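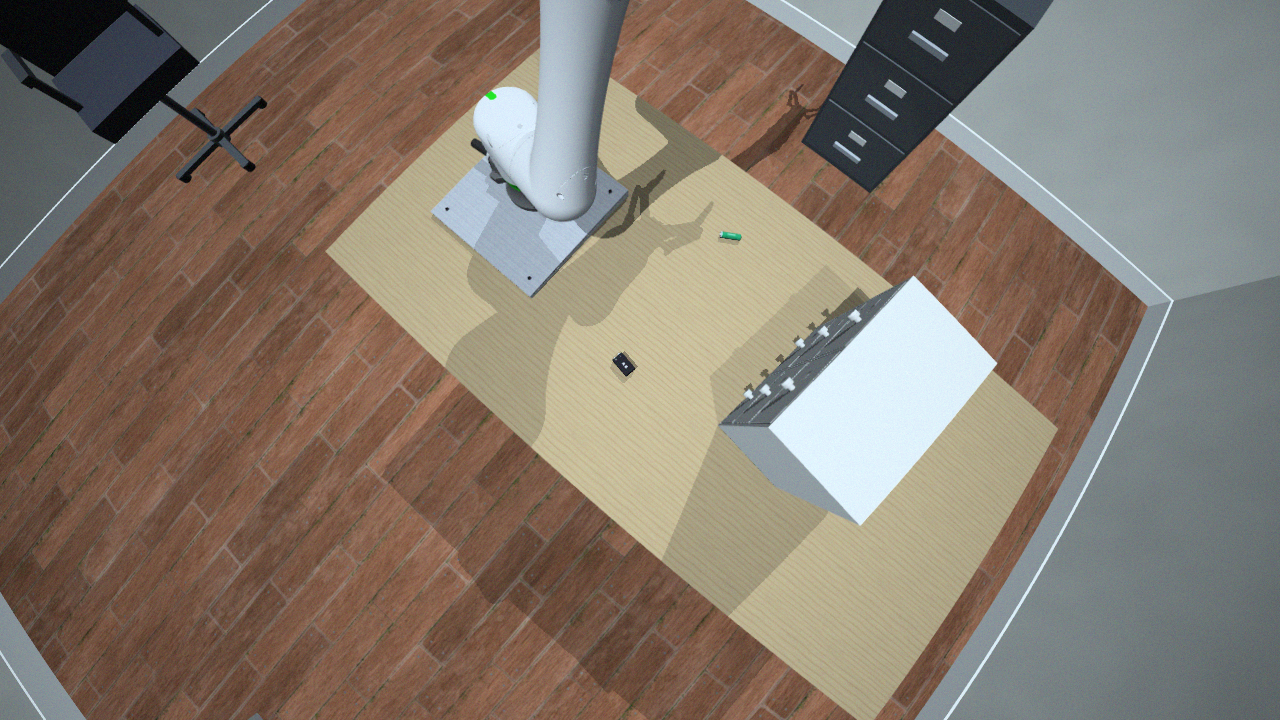 March, 9:40

Knob-turn task, sim side. Picking up from the wall we hit with the planner timeouts. Branch is brondness-scene, everything below is on that unless I say.

Scene loads clean now. Collision meshes for the appliance regenerated, previous set had the six knobs fused with the front panel into one convex lump, so every approach pose came back as in collision and the planner just burned its budget. Split them out, one hull per knob. Should of done this first.

Layout still the awkward one: the knob panel faces the arm, battery and the little black block sit out on the tan surface to one side. Fixed layout until the planner is boring, then randomise.

10:15

First batch. 30 starts, random joint configs, goal = pregrasp on the middle knob. 3 fails. All three time out, no collisions reported. Looked at the seeds: each one starts with the elbow folded hard over the base and the wrist wound nearly to its limit. IK hands back the solution on the wrong side of the wrist and the planner tries to go the long way round. Added a joint-distance term to the IK ranking so it prefers the near branch. Weight is a guess. Put it in the config, not hard coded, please nobody hard code it again.

Re-ran the same seeds, all three plan.

11:05

Perception. Teltari (pose estimator) on overhead renders. Battery fine. Black block is not fine, yaw flips by half a turn between runs. Top is nearly symmetric apart from the tiny white marks in the middle, and at the resolution we feed the network those are a couple of pixels, if that. Options:

- bigger crop round the detection, second pass
- tell the scorer the block is symmetric and stop caring
- look from the wrist camera once we're near

Going with symmetric for now. Nothing in this task needs to know which end is which. Note for whoever does the stacking task: you WILL care, don't inherit my config.

Shadows. The arm throws a big soft one over the surface and there's a darker claw-shaped one just off the corner of the base plate. Segmentation was calling that dark one an object. It gets a mask, the mask gets a depth of zero height, the pose fitter then tries to fit a block to it. Lovely. Second claw-shaped one out on the floor towards the filing cabinet, ignored because it's outside the workspace crop, but it did show up when I turned the crop off.

Fix: reject any mask where the median height above the surface plane is under threshold. Threshold needs to stay well below the battery thickness or we lose the battery. Tried it, shadow gone, battery still there, block still there.

Not happy about solving it with depth only, real depth on the glossy white casings is going to be rubbish and I'd bet the same on the appliance top. Keep shadows ON in training renders. Somebody had them off in the Adeleke preset, that explains why the numbers looked so good on that one.

13:30

Back from lunch, batch finished. 1,000 renders, shadows on, light direction jittered, everything else fixed. 81 false masks before the height check. After: almost 30, and the ones I opened were mostly along the skirting board where the white line meets the floor. Again outside the workspace crop so who cares, but the crop should be applied before the fitter, not after. We are paying for fits we throw away. Moved it. Frame time noticably better, haven't measured it properly.

Also the floor. The short-plank pattern with the light joints gives the edge detector a fit. Same answer, crop first.

14:20

Control. Impedance gains on the last bit of the approach. With the stiff set the fingertips push the knob sideways on contact and the sim solver rings. Halved the translational stiffness, left rotation alone. Ringing gone, but now it sags a bit at full reach, for the far knob at the upper end of the panel. Could raise stiffness along gravity only. Try tomorrow.

Contact timestep: went smaller, made it slower and no different. Put it back.

15:10

Zasevness (the replay tool) drops the last second of every log. Not the viewer, the file itself is short. Writer gets killed before it flushes when the episode ends on success. Fails log fine, so all the stats on final approach error have been missing the good runs. Ugh. Anything we plotted from the replay logs before today is suspect, don't quote it.

Patched: wait for the flush, then tear down. One line. Test added.

Left to do
- rerun final approach error with full logs
- stiffness along gravity, far knob
- crop before fitter, check nobody downstream relied on the old order
- put the other knobs in as goals, only the middle one tested so far
- move the office chair's collision mesh out of the planning scene, it's in the corner, the arm can't reach it, and it has more triangles than everything else together
- merge brondness-scene once the above is green

16:45 gravity thing half written, not pushed. Sim box is free if anyone wants it overnight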